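Wrist-view masking

Wrist-view masking is a way of training robot arms in simulation so that they stop leaning on the wrong camera. I've worked with it for a good while now, first on the Tomenus code and later on our own fork at Plevonard, so this entry is written from the inside and I'm keeping the "I" in it. The house rules on this wiki allow that for methods pages, and I'd make a terrible neutral voice anyway.

The short version: you have a robot arm in a simulated kitchen with two cameras. One stands off to the side and sees the whole counter. The other rides on the wrist and sees whatever the gripper is about to bump into. You train a policy (the network that turns pictures into arm motion) on both, and the policy picks a favorite. Usually it picks the side camera, because that view hardly changes and it's easy to learn from. Then you nudge the side camera a little, or park a big appliance in front of the target, and the whole thing falls apart. Wrist-view masking hides the side camera for stretches of training so the policy has to get good at using the close view too.

Background

The trouble was known long before the fix had a name. Anybody who trained two-camera policies had seen an arm sail confidently to a spot next to the handle and close on air. My first one did it over and over, and I spent most of an October convinced I had a bug in the gripper code. I did have a bug in the gripper code! Fixing it changed nothing.

What finally pointed me the right way was a simple test that's now standard on the Sanna task set. You freeze the wrist picture at its first image and let the policy run as if nothing were wrong. If the arm behaves the same as before, it was never looking through the wrist camera in any useful way. Ours behaved almost exactly the same. That was a humbling afternoon.

Older recipes tried to solve this by dropping single images at random, the way you'd drop units in a network. It helps a bit. The catch is that a policy with any memory at all can coast through one missing image, or three, on what it saw just before. It never has to finish the job up close.

How it works

Masking is done in blocks. At some moment in a training episode the side view goes gray and stays gray for 25 control steps in a row, and the policy has to keep working from the wrist view and the joint readings alone. Then the side view comes back. The blocks are placed by distance, and this is the part I'd call the real idea of the method: the closer the gripper gets to the target object, the more likely a block is to begin.

That placement matters a lot. Far from the object the wrist camera may be looking at nothing but countertop, and asking the policy to act on that teaches it to guess. Near the object the wrist camera has edges, openings and shadows to work with, and the side camera is often blocked by the arm itself. So you mask where the close view has something to say.

There's a second piece called the return check. When the side view comes back, the action the policy picks is compared with what it would have picked if the view had never gone away, and a small penalty is added if the two are far apart. People skip this when they write their own version (I did) and it mostly works without it, but you get a funny little twitch in the arm each time the view returns. The twitch is harmless over a flat counter. Over a tall appliance it knocks things.

None of this changes anything at run time. Both cameras are on, nothing is hidden, and the policy is the same size as before.

The demonstrations

The set we use at Plevonard has 1055 demonstrations, all collected in simulation by people driving the arm with a handheld controller. They cover 18 object types, from mugs and pan lids up to countertop appliances. The appliances are the interesting end. They're big compared to the gripper, they have cavities, and from the wrist they stop looking like objects at all and turn into a wall of gray panel.

I had a hand in picking the starting poses and I'd do it differently now. We started nearly every episode with the arm high and centered, so the approach always came from the same side. A policy trained on that does well on the set and poorly on anything rotated. The Murdale version of the set fixed it by spinning the object on the counter before each episode, and if you're starting fresh, use that one.

Lighting was kept soft and even throughout. There's an argument for making it rougher, and I've made it in meetings, but the soft light does keep the first experiments easy to read.

What the wrist camera sees

It's worth spending time with the raw wrist images before training on them. I mean really flipping through them by hand, a few hundred at least. The first thing you notice is how little of an object fits in the view once the arm is close. The second is how much the useful detail hides in dark areas. An opening may be almost black with only its border to give it away, and a gripper finger that's also black can be easy to lose against it. 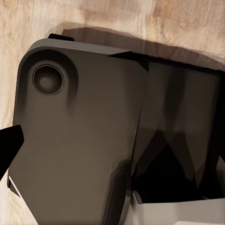
Simulated close view of a gray appliance on a wood-grain surface, with the tip of a black gripper finger at the left and the dark cavity at the lower right.

Views of this sort are what the method lives on. There's no full outline to match against, so the policy has to go by local cues: the round recess in the panel, the creases on the angled side, the strip of off-white where the cavity ends. I like to ask new people where they'd move the finger next, given only a picture like that one. Most of them ask for the other camera, and I can't blame them, because I'd want it too. A policy trained the ordinary way has the same wish, and it always gets it granted during training.

We also learned to leave these images alone. An early version of our loader brightened the dark parts so cavities would show up better on a monitor. It was lovely for us and bad for the policy, which got attached to the brightening and then had to be retrained when we took it out.

Results

I'm going to keep this section modest, because most of what I know comes from one lab's machines and one simulator. On our set, block masking near the target beat random dropping of single images, and both beat plain two-camera training once the side camera was moved. With the side camera left exactly where it was in training, the gap between all three was small, small enough that I wouldn't argue with someone who called it a tie. You pay for the method in training time, and what you buy is a policy that doesn't panic when the setup shifts.

The biggest gains came on the appliances. On mugs I could barely see a change. My reading is that a mug is easy to find from the side and forgiving to grab, so a lazy policy gets away with it, while a cavity in a large body asks for a careful last few inches. I haven't tested that reading properly and would love for somebody to do it.

Seeds matter more than I'd like. Our comparison runs all used 2038 as the first seed, for no better reason than that it was already in the config file, and one of the later seeds was plainly worse under every method. If you only run one seed, please say so in your write-up.

Known problems

Masking too early in training can stall the whole run. The policy hasn't learned to reach yet, the view goes gray, and it settles into hovering. We now hold off on blocks until the plain version can at least get near the object.

The distance used to place the blocks comes straight from the simulator, which knows where everything is. On a real arm you'd have to estimate it. I've seen people try gripper height as a stand-in, and it's fine for flat things and pretty poor for tall ones, where the side of the object can be close while the counter is still far below.

There's also the opposite failure, where the policy ends up ignoring the side camera. You'll catch it by running the freeze test the other way around, with the side view frozen. It shows up if the blocks are too common, and turning them down usually brings the balance back.

Transparent and mirror-like objects are an open question here. Our simulator draws them badly, so I've left them out of everything above.

Naming

The Tomenus code calls the method "near blocks" in its comments and "wrist_first" in its settings, and the two really are the same thing. Sanna's task notes say "side dropout," which I'd avoid, as it gets mixed up with the single-image version. Older pages on this wiki use all three. I've been changing them over as I run across them, and there are still a few left in the gripper section.

See also: camera freeze test; image dropping; return check; Sanna task set; Murdale rotations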